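The cell at Loker is older than some of the people who feed it parts. It sits in the back corner of the building, behind a yellow fence with one gate and two padlocks, and it moves wood: planks come in on a cart, get gripped, get turned, and go out on a conveyor to the saw. In a good hour it handles more than 200 of them. In a bad hour it handles one, repeatedly, in slightly different ways, until someone comes over with a tablet and a sigh.

I went in September, which the maintenance crew described as the quiet season. The saw was running, the compressor was running, and a forklift was backing up somewhere with great conviction. The cell was stopped. It had been stopped since the night shift, when the gripper began closing a little to one side of every plank it was offered.

Loker bought the arm secondhand from Seidel, a furniture maker that had used it to stack chair seats. It came with a binder, a box of cables and a coat of paint that didn't match anything else Seidel owned. The gripper came later, from Prilex, and the software that makes the two speak to each other came from Cindeo. Each company's manual suggests, in courteous language, that any problem probably lies with one of the others.

The crew's approach is older than all three manuals. They start with a rag. Sawdust packs into the finger slides and sets there like pastry, and a good third of the cell's mysterious illnesses have been cured by wiping. The fingers come off with two screws each. They are cleaned, held up to the light, argued over and put back. If a gripping face has worn hollow, it goes in a coffee can with the other hollow ones, which are being saved for a purpose no one could name.

This time the fingers were fine. So the morning moved to the next stage, which takes place in a chair.

Cindeo's package includes a simulator, a rendered copy of the job where the arm can be sent at a plank without splintering anything that costs money. The crew was slow to warm to it. A wall of the break room still carries a printed screenshot of the arm reaching straight through a table, with a caption I won't repeat. But the simulator has earned its seat. A new pickup angle can be tried 200 times over lunch, and the only thing that wears out is the person watching.

The view that matters is the one from the gripper, looking out between its own fingers. It takes some getting used to. Everything leans. A plank that is perfectly ordinary from the walkway becomes a ramp heading off toward the horizon, and whichever one is closest looks like a barn door.

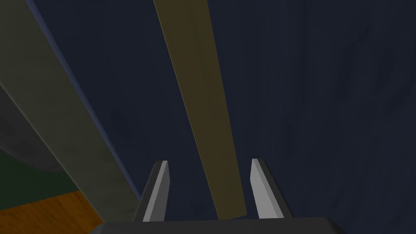 How do you know when the gripper is lined up with a plank?

The center of the gap between the fingers should sit over the centerline of the plank, and both fingers should touch the wood at the same moment. If one touches first, it pushes the plank sideways before the other arrives, and every position after that is off by the same amount.

That push was the whole trouble, as far as anyone could tell by ten in the morning. A few millimeters at the pickup had become a crooked plank on the conveyor, and a crooked plank on the conveyor had become a wedge of expensive firewood at the saw. The question was where the millimeters had come from.

There are three usual suspects. The cart may have been parked badly against its stops. The tool center point – the spot in space that the arm believes to be the middle of its own hand – may have drifted after a bump. Or someone may have fixed something.

The cart was checked first, with a steel rule and a boot. It was tight to the stops. Next came the tool point, a job with a certain ceremony to it. A pointed rod is bolted to the table, a matching point goes in the gripper, and the arm is jogged at the pace of a growing hedge until the tips meet. Then it is tilted and brought back from another side. If the tips still meet, the arm knows where its hand is. If they don't, the arm has been living a lie, and has to be walked through the truth from four directions.

The tips did not meet. The gap was small enough that I had to crouch to see it, and large enough that the entire crew said the same word.

The culprit turned up on the flange, where the gripper bolts to the wrist. One locating pin had been left out and the bolts were doing its work by friction, a job bolts will do cheerfully for months. The pin was found in the coffee can. So the can had a purpose after all, though I gather this was not the intended one.

Fault code 2057 deserves a mention here. It had been on the screen all night, and the Prilex manual explains it as "grip condition not as expected." The crew regards it the way sailors regard weather. It appears when the gripper is misaligned, when the air pressure sags, when a plank is missing, and once during a thunderstorm when the machine was switched to standby. A strip of masking tape beside the screen reads 2057 = GO LOOK.

With the pin in and the bolts torqued, the tool point was taught again and the new numbers were copied over to the simulator. This last step is the one that gets skipped. A simulated gripper with last year's measurements will report, in perfect good faith, that everything is wonderful. At Loker the numbers now live on a card in the cabinet door, written in pencil, dated, and initialed by whoever touched them last. The previous card had been initialed with a drawing of a duck.

The cell went back on shortly before noon, at a quarter speed, with the gate locked and four people standing at the fence pretending to be on their way somewhere. The arm came down over the first plank, closed, lifted, and turned toward the conveyor. It did this again. Someone raised the speed to half and went to find a sandwich.

By the time I left it was at full speed and 2057 had come up once, for an empty cart. The crew had gone and looked. They were loading it when I walked out past the compressor, which has started making a noise they plan to deal with in the busy season.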